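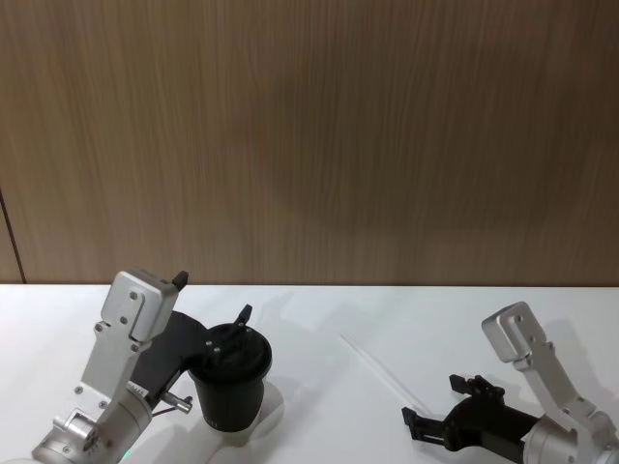

Lisham black to-go cups with lids, the big sleeve

I went through nearly 208 of these at our March bake sale and I'm already ordering more, so take this as a very happy review! The cup feels sturdy in the hand, the matte black looks far smarter than the plain white ones we had before, and the lid clicks down all the way around with a nice firm snap (press the middle first, then the rim).

What won me over was the flip-up tab. It stays up while you drink and doesn't bump your nose, and with iced coffee a straw goes in fine. My friend Haf filled hers with hot chocolate and drove over to Stadgate with it - not a drip on the seat.

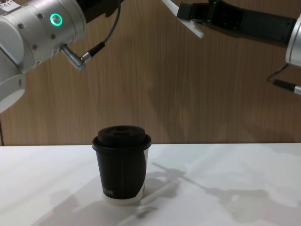 The black cup with its lid on.

Two small gripes. The lids stick together in the stack, so pull a few apart before it gets busy. And black shows every floury fingerprint - keep a cloth handy. I'd still pick them over the Gresesari ones, which went soft on me in twenty minutes.

Catrin P.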